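砖头刷漆以后,先别急着往花坛里摆

去年冬天搬家,前任房东在阳台角落留了一堆旧砖,我一直想扔,又嫌下楼太沉,就这么堆到了开春。后来想给几盆香草围个边,去建材店问了一圈,好看的砖都不便宜,干脆把这堆旧的捡出来刷成红的。前前后后折腾了两个周末,踩了不少坑,趁还记得赶紧写下来,给同样手痒的朋友省点事。

先说清洗。旧砖最烦人的是上面的灰浆渣子,拿钢丝刷干刷一遍,再用清水冲。我一开始图省事直接冲水,结果灰变成了泥浆,糊在砖的小孔里,干了以后白乎乎一层,又得重刷。所以顺序一定是先干后湿!阳台地漏上记得盖一块旧纱窗,沙子下去了可不好掏。

刷完别堆着晾。砖吸水很厉害,看着表面干了,里面还是潮的,漆一上去过几天就鼓包。我是一块块立起来,中间留条缝,晾在通风的地方。南方梅雨天的话就别挑这个时候弄了,真的,等出太阳吧。

漆我用的是Skovau的外墙漆,哑光红,小罐装,比我想的要耐刷,全部刷完还剩个底。以前买过一罐亮光的刷花盆,太阳底下晃眼睛,像塑料玩具一样,这回说什么也要哑光。刷子别买太贵的,砖面粗,再好的刷子也会秃。我用的是Faline的两寸平头刷,便宜,掉毛也还能忍(掉下来的毛等漆干了一抠就下来,别趁湿去捏,会留指印)。

刷漆的顺序我也摸索出来了:先刷四个侧面,再刷大面,底下那面最后随便带一遍就行。第一遍要稀一点,让漆钻进小孔里,隔够时间再上第二遍。罐子上写多久就等多久,别学我拿吹风机吹,吹出来表面一层皮,里面还是黏的,一压就起皱。夏天我一般两遍中间隔一顿午饭加一个午觉,冬天就得隔夜了。

漆干透以后,我建议先在桌上把样子排一遍。以前我都是蹲在地上直接摆,摆到一半发现接缝全对齐了,又得拆,腰都直不起来。放桌上就舒服多了,左挪挪右挪挪,站远点看一眼,哪块颜色不顺眼马上换。

摆的时候记一条就够:前后排错开半块砖。前面一排的砖头,一端对着后面那块砖的中间,这样看着就不呆板。桌面最好是浅色的,红砖放上去轮廓很清楚,歪一点点都看得出来。桌上铺块旧床单更保险,砖角划桌面是一划一道,我家餐桌已经牺牲过一次了。

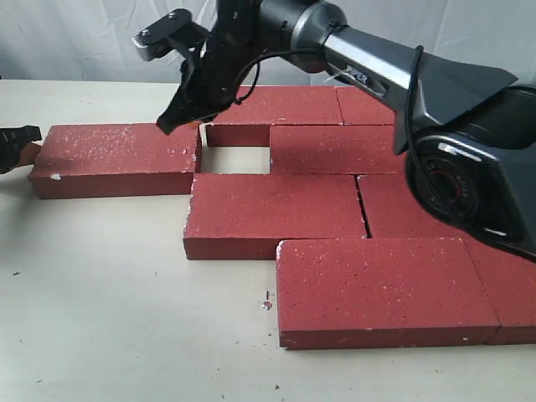

试排红砖,前后几排错着放,砖面上的白色小点看得很清楚。

说到白点,这大概是问得最多的。刷过的砖碰来碰去,表面难免沾上些白色的碎屑,棱角也容易磕掉一小块漆,露出浅色的底子。我的办法分两种:浮在上面的,用干的软毛刷扫掉,千万别用湿抹布,越擦越花;真磕掉漆的,用棉签蘸一点剩下的漆点上去,点两次,每次薄薄一层。要是磕在底面或者挨着墙的那面,我就懒得管了,转个方向放,谁看得见呀。

补漆的时候不要用大刷子,一刷一大片,新漆旧漆颜色差一点点都显眼。我还试过孩子的水彩笔(别笑),淋了一场雨就没了,白忙活。剩下的漆倒进小玻璃瓶,瓶口垫一层保鲜膜再拧盖子,下次好开。我那瓶放在鞋柜里,都过了一个冬天,摇一摇照样能用。

搬砖也有点讲究。刷好的砖之间一定要垫东西,旧报纸、泡沫纸、不要的T恤都行,面对面直接叠,夏天一热就粘住了,掰开的时候漆皮整片带下来,心疼死我。拿的时候抓两头或者侧面,少用指甲抠上面的棱。戴手套的话选带胶点的那种,纯棉线手套滑,还老是留毛。我用Brarna的园艺手套,掌心有一层薄胶,抓砖很稳,就是大夏天有点捂手。

正式往花坛边放的时候,底下铺一层细沙,厚度大约2厘米就够了,拿木板刮平。砖放上去用橡皮锤轻轻敲两下,没有橡皮锤就垫块木头用普通锤子,不垫的话漆面一敲一个白印子。阳台上的话我没铺沙,铺的是防滑垫,剪成一条一条,浇水的时候水能从缝里流走,也不会把楼下邻居家滴得一塌糊涂。

对了,不要拿刷过漆的砖去围烤炉或者火盆!普通外墙漆受不了那个温度,味道也难闻。垫锅也不行,我婆婆就差点拿一块去垫砂锅,被我一把抢下来了。想当书挡倒是可以,底下粘一块毛毡,一块砖就能挡住一整排菜谱,又沉又稳,比买的好使。

最后算算花费:砖是白捡的,漆、刷子、手套都是家里原本就要用的,专门为这件事掏的钱只有30块,买了防滑垫和一袋细沙。效果嘛,罗勒和薄荷往里面一放,整个阳台都精神了。下次打算试试刷白色的,和红的间着摆,不知道会不会太花,刷好了再来跟大家说。

2019年6月

浏览 3,255

相关文章
旧花盆翻新:青苔怎么刷才干净
Negussie折叠工作台用了半年,说说优缺点
阳台种薄荷,别跟别的香草挤一盆
油漆刷子变硬了还能救吗
20块钱搞定鞋柜异味
餐桌划痕的几种补法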